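# Ledent Open Day: Questions People Keep Sending Us

Tue 13 June, Carnton site, upstairs demo rooms

Ledent sells the robot. We don't. We are the Carnton tenants' newsletter, and we went because half our readers asked whether it was worth the trip. These answers come from one visit and from what Ledent's people told us while we were standing there. Where we doubt something, we say so.

### Do I need a ticket?

No. You sign in at the desk and pick a slot. The slots are 20 minutes long and ours started late, so don't plan your lunch too closely.

### What does the robot do at the demo?

It sorts groceries. The arm works at a kitchen table with snacks, packages and a basket on it, and the pitch is that it can unpack shopping the way a person would. The brochure says "any household item." We asked for the list of items it had been tested on and were told there were 979. We asked to see the list and were told it would be emailed. It has not been emailed.

### Is somebody driving it?

Sometimes, yes. This was the question we most wanted answered, and it took three tries. Dace Kļaviņa, who ran our session, was the first to give a straight reply: part of the demo runs on its own and part of it is steered by an operator with hand controls. She also told us which part was which, but only when we asked. The sign by the door says "autonomous robot demo" and leaves it there. We think the sign should be changed.

### How fast is it?

Slow when it picks things up, and quicker than we expected when it travels between them.
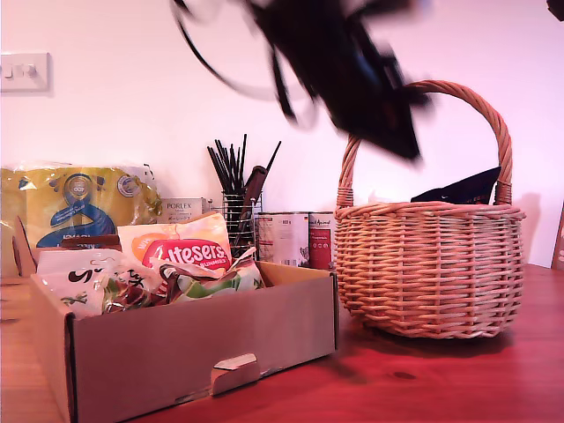 Speed on its own doesn't tell you much, though. A quick arm that has to go back for the same bag isn't saving anyone time. Ledent quotes 500 items an hour. Nothing in our session came near that, and when we said so the reply was that the figure comes from "lab conditions" with boxes of one size. If you go, bring a watch and time a single item from start to finish, including the pauses. They are left out of the promotional video.

### Can I bring my own groceries?

You can ask. We brought a bag of oranges and a loaf of bread. The oranges were allowed and the bread was politely declined. Eggs are out of the question. We'd treat the answer you get as more useful than anything on the brochure.

### Does it drop things?

It dropped two of ours. The operator put them back and carried on, and the failed tries were not written down anywhere we could see. Ledent says its overall count is 2674 successful grasps since December. That number means very little without the unsuccessful ones next to it. We have asked for those too.

### Is it safe for kids?

Children under 8 have to stay behind the tape with an adult. Everyone else can stand at the tape. There's a stop button on our side of the room and visitors are shown where it is before the arm moves, which we thought was handled well.

### What would it cost?

No price was given. One rep mentioned a monthly lease and another said it wasn't for sale to homes yet. Both of them were wearing the same lanyard.

### Isn't this the same thing Navickas showed last year?

Similar idea, different company. Navickas used a fixed set of blocks on a white table. Ledent deserves some credit for using real shopping with crinkly wrappers, because soft packaging is hard to grip. It's still one table in one room.

### Where do I park?

Behind the Ginero building. The front lot is permit only, and they do check.

### So should I go?

If you're curious and nearby, sure. Don't put down a deposit on anything. We'll update this page if the item list or the failure count turns up.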